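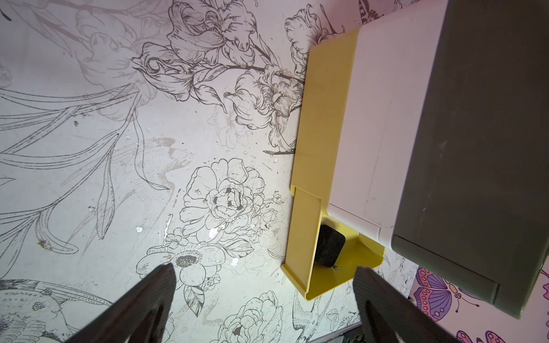
Do-yoon Choo wrote to ask whether the cast lists could be used to find out which class did the Nativity in a given year, and whether a missing name means the child wasn't in it. The first answer is yes, in most cases. The second is no, and the section on gaps explains why. Please read it before using the cast table for anything.

Pleltcombe School Stage Programs: Data Card

December
By the Kurkby program desk
Reading time: 5 minutes

What this is

A set of transcribed programs from concerts, plays, verse evenings and end-of-year shows put on by the elementary schools in and near Pleltcombe. A program in this sense is whatever was handed out at the door. Some are printed booklets with ads for the feed store on the back. Many are a single folded sheet run off on the office copier, and a few are handwritten.

The set covers 500 programs. From these we typed out 2000 items, where an item is one thing on the bill: a song, a recitation, a sketch, a dance, a one-act play, a tin whistle solo. Raffles, speeches of thanks and intermissions are not items, though they are kept in the notes field when the program lists them.

Kurkby is the name of the project. It started as a box of paper in a school office and was never meant to be a dataset, which accounts for some of the odd choices below.

Files

programs.csv — one row per program
items.csv — one row per item on the bill
cast.csv — one row per named part, restricted (see Access)
titles.csv — spellings of titles as printed, matched to a standard title
notes.txt — things that did not fit anywhere else

All files are UTF-8 with a header row. Commas inside a field are quoted. Line breaks inside a field have been replaced by a slash with a space on each side, so a poem title printed over two lines comes out as one.

Fields in items.csv

There are 5 fields.

program_id: links to programs.csv.

position: where the item came on the bill, starting at one. If the program lists items by class and gives no running order, this is left blank. Do not sort on it without dropping the blanks.

title_printed: the title exactly as it appears, including mistakes. "The Owl and the Pussy Cat" appears with and without hyphens, and once as "The Owl and Pussy Cats."

performers: the group as printed, such as "Junior Infants," "Grade Two," "Mrs. D's room" or "All." Individual children are never named in this field. Where the program named a soloist, we typed "soloist" here and put the name in cast.csv.

kind: verse, song, drama, dance, instrumental or other. We assigned this, and it does not come from the paper. A rhyme that was chanted with actions is verse. A rhyme set to a tune is a song, if we could tell. Often we couldn't, and then we used verse.

How it was made

The paper was lent by schools and by families. Each sheet was scanned flat, and the scans were read with Ondeo, the text reader that came with the scanner. It handled clean printing well and was poor with everything else. Anything in handwriting or in the curly typefaces that schools like for Christmas was typed by hand from the start, after we had spent more time correcting the output than typing would have taken.

Every row was then read against the scan by a second person. When the two readers disagreed on a word, both readings went in, separated by a bar, with the first reader's version in front. There are fewer of these than we expected, and nearly all are surnames.

The ra script puts the rows together. It is called Ra in the file notes and in our emails, and it does three things: it gives each program an id, it checks that every item points to a program that exists, and it fills in the standard title from titles.csv. It does not correct anything else. If a title has no match it is left alone and the id is written to a log. Run it from the top folder:

ra build --in sheets --out release

It needs nothing beyond a standard install. On an old laptop it finishes before you can get up from the chair.

Dates

Programs are bad at dates. A school handing out a sheet at the door on the night has no reason to print the year, and plenty of them didn't. We used three levels in the date_source field of programs.csv: "printed" when the year is on the sheet, "penciled" when someone wrote it on later, and "inferred" when we worked it out from the principal's name, an ad, or a matching newspaper item. Inferred dates can be off by a year in either direction. Penciled dates are usually right but we found one program with two different years on it in two different hands, and kept both.

For spring shows the month is often known and the year is not. The month is given in its own field so it can still be used.

Gaps and known problems

The cast lists are incomplete, and they are incomplete in a pattern. Lead parts are nearly always named. Sheep, snowflakes, villagers and trees nearly always aren't. Younger classes are often listed as a whole class with no names at all, while the oldest class gets a name for every line. A child who is missing from the cast table may have been on stage every year.

Parts were also swapped after the sheet was printed. Where someone crossed out a name and wrote in another, we recorded the written name and kept the printed one in the notes. Where nobody wrote anything, we have no way of knowing.

Verse is better covered than drama. A verse evening with twenty short pieces gives twenty rows, and a full-length play gives one. Counting rows by kind will therefore tell you that these schools mostly did poems, which isn't what the audiences would have said. If you want to know how an evening was split up, use programs.csv, where the evening_type field describes the whole show.

Two of the smaller schools closed and their papers went to several different homes. Their runs have long holes. The larger school in town kept a copy of nearly everything, so it makes up far more of the set than its enrollment would suggest.

Authors are given on very few programs. We did not add them. "Traditional" has been typed where the sheet says so, even when we knew the piece had a named writer.

Titles in Irish, Welsh, Polish and Tagalog are typed as printed. Accents were kept when the sheet had them and not supplied when it didn't, as many of these were typed on machines without them.

Suggested uses

The set has been used so far for a school anniversary display and for a list of recitation pieces by grade. It should work for looking at which poems stay on the bill over a long stretch and which drop out, how long a typical running order was, and how the same title gets spelled by different offices. It would also make a fair test for title matching, and titles.csv can be used on its own for that.

It should not be used to trace individual people, to judge teachers, or to compare schools with each other on how much they performed. The paper that survives says more about who had a dry cupboard than about who put on the most shows.

Access

programs.csv, items.csv, titles.csv and notes.txt are open. Use them as you like and say where they came from.

cast.csv is held back until 2033. Many of the people in it were children recently, and some still are. Former pupils and their families can ask for the rows that concern them and will get them by email, along with the scan if we have permission from the lender. Researchers can ask for a version with the names replaced by codes. The codes are stable within one school and do not carry over to another.

If you are named in the notes and would prefer not to be, write to the desk and the line will be taken out of the next build. You don't have to give a reason.

Corrections

Corrections are welcome and go in quickly if they come with a program_id. Please say whether you are correcting the typing or the program. If the sheet says "Wynken, Blinken and Nod" and the class did something else, the item row stays as it is and your note goes into notes.txt with your initials. If we misread the sheet, the row is changed and the old reading goes in the log.

We also still take paper. Loose sheets are fine, and so are phone scans if the whole page is in and the small print can be read. Posters and tickets are kept but are not in this release — they need fields of their own, and the work on those hasn't started.

Changes in this release

Added the penciled dates as a separate level. They used to be counted as printed.
Split "music" into song and instrumental.
Fixed a fault in Ra that dropped the last item when a sheet ended without a line break. The missing items were almost all national anthems and closing carols.
Merged duplicate programs where two families lent the same sheet. The cleaner scan was kept, and names written on the other copy were moved over.
Removed the column for ticket price, which was blank nearly everywhere.

Related

Matching poem titles by hand: notes on titles.csv
Ondeo settings for faded copier paper
Lending programs to Kurkby: what happens to your paper
Pleltcombe verse evenings, a reading list by grade
Request form for cast rows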